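4. Household words for the white of the orange

4.1 Why such a small thing is worth a section

Of all the kitchen words collected for the Gerach survey, the ones we enjoyed most were the words for the white layer between the peel and the flesh of an orange. English has a standard word for it, "pith," and most of our speakers know that word. Far fewer of them use it at home. At the sink, or with a child waiting, they say "fluff," "strings," "the coat," "felt," "blanket," or something that only their own family has ever said. We had expected a handful of these. The final list ran to 100 separate forms, and we think it is one of the richest little corners of everyday vocabulary that a survey of this kind has turned up!

The reason it had been missed is fairly plain. Older word lists were built around farming, weather and tools, and the fruit bowl did not come into it. The questionnaire in the Bhat notebooks, which we otherwise followed closely, has eleven items on hay and none on fruit that did not grow locally. Kamala Suvarna added the orange item during the pilot after two sisters in Lovthorpe argued happily over it for most of an afternoon, one holding out for "lambswool" and the other for "lining." They had grown up in the same house.

4.2 Speakers and method

We interviewed 400 speakers, 199 of them in Mostham and the rest in Lovthorpe. Interviews took place at home, usually in the kitchen, and were recorded with the speaker's permission. The item was always put in the same way: "When you peel an orange, what do you call the white stuff?" If the first answer was "pith," the interviewer followed up with "And is that what you'd say to someone in the family?" This second question was Deepika Alva's idea, and it changed the results completely. Many speakers gave the dictionary word first, in what one of them called her "library voice," and then laughed and gave us the real one.

We did not prompt with lists of words. Speakers who had no word were recorded as having none, and we did not press them. Where a speaker used different words for the thick layer under the peel and for the thin threads that cling to the segments, both were written down. This split was common in Mostham and rare in Lovthorpe, a point we come back to in Section 5.

4.3 Where the words come from

Most of the forms fall into a few broad families. The largest is cloth and clothing: "felt," "vest," "blanket," "lining," "the coat," "petticoat." Close behind comes a group to do with hair and wool, and then a smaller one built on string, thread and web. What is left over is a wonderful mixed bag. We recorded "snow," "chalk," "the bitters," "moon," and, from one very certain man in Mostham, "packing."

The clothing words seem to hang together because the whole act of peeling is talked about as undressing. Speakers who say "vest" for the white layer nearly always say "coat" or "jacket" for the peel, and several described a peeled orange as being "down to its vest." A fruit with its peel off but plenty of white still on it, orange-and-white like the two in Figure 4, is therefore a distinct stage for these speakers, with its own name. "Down to its vest" is one version. Others are "half ready," "in its shirt" and "not done yet." People who see the white as part of the fruit and eat it without a thought tend to have no name for this stage at all, and often no home word for the white either.

That last pattern deserves a little more attention. Raymonde Sutherland, who coded the answers, noticed that the speakers with the most words were also the ones who were fussiest about taking the white off. A woman who spent the whole interview picking threads from a clementine gave us 4 different terms for them, sorted by length and by how hard they were to remove. Her husband ate his straight from the peel and offered "nothing, it's just orange." We cannot say from this survey that care produces words – it may be that having the words makes you look harder – but the two travel together in both towns.

4.4 Passing the words on

Family words are often assumed to last only as long as one set of children is small. Ours are sturdier. In homes where we could speak with a grandparent and a grandchild, the same form often turned up in both interviews, even when the parents in between said "pith." Grandparents, of course, do a lot of the peeling. Vasanthi Varma has suggested that the word is handed over along with the segments, and her recordings of snack time support this nicely: the home word comes up again and again, while the standard word comes up only when a child asks for it or has brought it back from school.

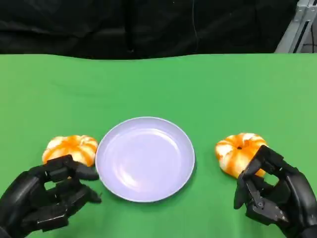
Figure 4

Marriage is the other point at which words move. Couples who grew up with different terms rarely keep both. In most cases one word wins, and speakers were delighted to tell us which and how. A few couples had settled the matter by making up a third. "Flannelstrings" is our favorite of these, and its owners in Lovthorpe report that their daughter now uses it in her own kitchen, to the confusion of her roommates.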